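Storing Spare Linens in Clear Handled Bags

Posted by Veronika Strebel, Thu 10 September

The method below is for bedding and table linen that will sit in a closet for a season or longer. It assumes soft plastic bags with carry handles. Rigid boxes are covered separately in the Lellham closet guide.

What you need

Clean linen, completely dry
Clear plastic bags with handles
Card tags and string
A flat surface at least as wide as the longest fold

Preparing the linen

Wash without fabric softener. Dry fully, then leave the pieces unfolded indoors for 8 hours. Seams and hems hold moisture longest, so check them by hand before folding. Do not iron starch into anything going into storage.

Fold each sheet in half lengthwise, then in half again, and continue until it is slightly narrower than the base of the bag. Fold pillowcases to the same width. Pieces of unequal width shift when the bag is lifted and the stack slumps to one side.

Filling the bag

1. Stand the bag upright and open the rim fully.
2. Put the heaviest pieces in first, flat against the base.
3. Turn every second piece by 90 degrees to level out the thick edges.
4. Stop two inches below the rim.
5. Press down with both palms to push out air. Do not use a vacuum on this type of bag.
6. Gather the film at the top and bring the handles together.

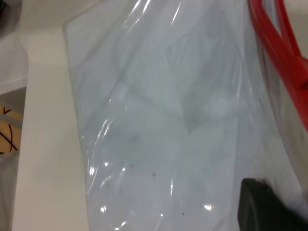

Clear bag with red handles. Pale contents show only faintly through the film.

Thin film creases as it is handled, and creased film reflects light. White linen is the hardest to tell apart through it. Tag every bag, even a clear one. Write the bed size, the number of pieces and the month packed, and tie the tag to one handle where it can be read from the closet door.

Placement

Lift by both handles. Keep bags off concrete floors and away from exterior walls. Stack no more than two high, with the lighter bag on top. Sunlight will yellow white cotton through clear plastic, so open shelving needs a curtain.

Checking

Bags packed now should be opened in March. Refold each piece along different lines to avoid permanent creases. If there is any musty smell, rewash the whole bag and start again from the drying step. Replace a bag when the film splits near the handles; tape does not hold there under load.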